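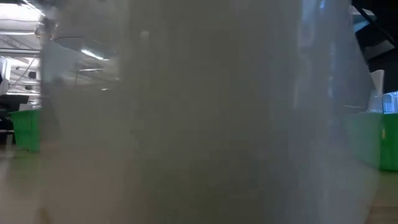 Fixed camera view with a translucent object close to the lens. Both green baskets are partly behind it.

How to find and handle blocked camera views in manipulation data

This page covers the occlusion check we use on the Jelo recordings before any policy is trained on them. It assumes your episodes are already split into single frames and that each camera has its own folder. The method was worked out by Othmane Abdel Rahman and Adel Bensaid during the Kurau sorting study, and the settings given are the ones from that study.

What counts as blocked

A frame is blocked when one object hides so much of the work area that the task can't be followed from that camera. The object does not have to be opaque. Frosted plastic is the harder case. Color still comes through near the edges, as it does on the right-hand basket in the frame at the top of the page, and a plain brightness test will pass the frame as normal.

Step 1. Pick a reference frame

For each camera, choose one frame in which the table and the baskets are in clear view. Use a new reference whenever the camera has been moved or the lights changed. Save it in the same folder as the episode list.

Step 2. Compute edge strength

Convert both frames to grayscale and run a Sobel filter. Divide the result into a grid of square tiles, 40 pixels on a side, and take the mean edge strength in each tile. Do the same for the reference. Leave out tiles that have almost no edges in the reference, such as bare table. They tell you nothing either way.

Step 3. Mark the lost tiles

A tile is lost when its edge strength falls below half the reference value. Then look for the largest connected group of lost tiles. Scattered lost tiles usually come from motion blur or a small object passing by, and you can ignore them. One large group that touches the top and bottom borders is nearly always something held or standing close to the lens.

Step 4. Check the other camera

Compare against the frame from the second camera with the nearest timestamp. If that view is clear, keep the time step and mask the blocked view. If both are blocked, mark the time step as missing. Do not fill it with the last good frame. We tried that early on, and the policy learned to pause with the gripper open.

Step 5. Review by hand

Sort the flagged episodes by length of blockage and look at the longest ones first. In the Kurau set, 154 of 893 episodes had at least one blocked stretch. Most were short. Bensaid went through all of them and put 2 back as false alarms, both caused by a reference frame taken under different lighting.

Training with the mask

Pass the mask to the image encoder as an extra input channel. Setting blocked pixels to black also works, but our grasp success was lower on the Noddale test table when we did it that way. Keep blocked episodes in the training set. When we dropped them, the policy did worse as soon as a container came near the camera.

Known problems

The check misses thin clear film, which hardly changes edge strength. It also flags frames that are badly out of focus, so run the focus check first. The tile size was picked for the Zerouali camera mount and should be set again if your camera is closer to the table.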